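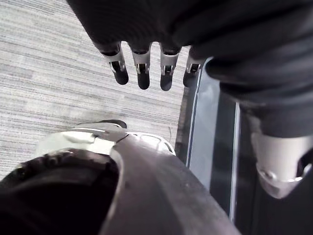

# Drullbridge equipment plan: README

Posted in December by Raluca Tănase

Search this site Go

Hello, and thank you for reading before you buy anything! This folder holds the spending plan for the Drullbridge hand and gripper work, along with the price sheets Facundo Ibarra has been patiently collecting.

## What's in here

- `budget.csv`: one line per item, in dollars
- `quotes/`: replies from Gulilari and Arotness
- `wishlist.md`: add to it freely (Ieuan Lloyd certainly does)

## Where the money goes

We have 2,000 for this round. The Gulilari quote for replacement finger parts comes to 1,125, and I've set aside 100 for black fingertip caps, which I'd happily order twice over if the budget let me. Fabric sleeves are still on the wishlist until Nélida Alarcón hears back on sizes.

## Before you order

Please allow 5 weeks for delivery, and check the drawer first – we've bought the same tiny screws more than once!

Anything over 100 goes to Baltasar Valdebenito for a yes.

We use cookies to remember your settings. Accept Decline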